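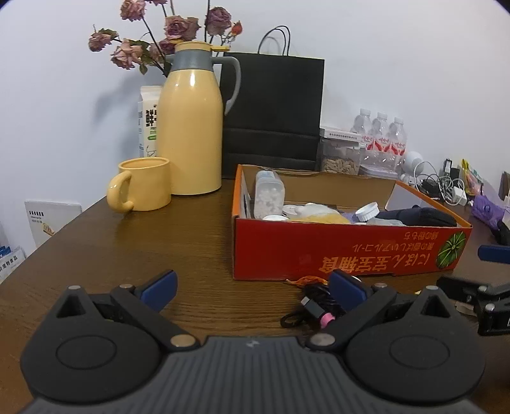 Vadon Hand Gripper, four months in

The short version: it's a good tool, the pads wear faster than the sales page lets on, and it has changed who gets listened to in our packing room. I'd buy it again. I would also ask more questions first.

Some background. We're a small returns and repacking shop. People send back mixed lots, we sort them, and whatever can be sold again goes back on a shelf. It is the kind of work every automation salesman has promised to take off our hands, and then he sees a coiled cable next to a candy wrapper and remembers another appointment. Last February the owners signed up with Ullament, whose plan was different. Our packers would do the picking with Vadon hand grippers, the grippers would record how it was done, and a pair of arms would eventually learn the dull half of the job from that. So this is a review of a hand tool, but it's hard to review it without the rest.

The hardware

The body is black and solid, with ribs in the middle, and the screws are right there on the outside where you can get at them. I approve of that. I've owned too many things held together with glue and optimism. The two blue fingers angle in toward each other, and the gap between them opens wide enough for most of what crosses our tables.

Boxes and jars are easy. Soft things fold into the pads nicely once you stop squeezing like you're mad at them. Flat lids are the enemy. You can chase a round lid across a shiny table for a good long while, and a shiny table is what we have. The trick is to walk it to the edge and pinch it there, and it took us a week to stop feeling silly about it. Cables are in between. Grab a coil from the side and it comes up as one piece – grab it from the top and you're lifting a plate of spaghetti.

Mugs are better than I expected. Go for the handle, keep your wrist low. Anything tall and top-heavy I still pick up with my own hand, and the software can mark me down for it.

The pads

Ours came with one spare set. We went through it in 7 weeks. The replacements are made by a company called Ekwueme and are a touch grippier than the originals, but you have to order them through Vadon, who treat each order as a fresh and surprising event. Buy extra at the start.

The software

Prirkico is the program that sorts the recordings. It wants 2000 clean picks before it will show you anything useful, and "clean" is its own opinion. A pick where you change your mind halfway gets thrown out. Kayode Bassey, who has packed here longer than I've been doing anything, had most of his first batch rejected for hesitation. He pointed out that the hesitation was him checking whether a lid was cracked. He was right, and it took a month of emails before Ullament added a way to tag a pause as an inspection. It's a button now. He wants his name on it.

What it does to the job

On the bad side, you're slower. Picking with a gripper costs you time on every item, and for the first weeks our daily targets stayed exactly where they were, as if we'd all been handed a better pair of hands. We complained, the targets came down, and they've stayed down for recording shifts. If your managers are thinking of buying this, get that in writing before the box is opened. Get the other thing in writing too, the one about what happens to people's hours once the arms are running. Ours says no cuts for two years and a say in which tasks go first. I'd have liked longer.

Wrists: take the breaks. The weight is fine for ten minutes and becomes a topic of conversation after forty.

On the good side, and I didn't see this coming, the packers are now the ones explaining the work. For years the way you sort a mixed box was just something you knew, and it was paid accordingly. Now there are engineers on the phone asking Kayode why he takes the wrappers out before he touches the bottles. He makes them wait for the answer. Recording shifts come with a small bump in pay, and there's a list to get on them.

As for the arms, they can do boxes. They do boxes all day and don't hum. Lids, no. I'm not in a rush to help them with lids.

Score

4 out of 5. The missing star is for the pads, and for a manual that spends two pages on the carrying case and a single line on left-handed use. The line says it is possible.

Updated 7/26/26: Vadon now sells the pads in packs of three sets. Still no word on the manual.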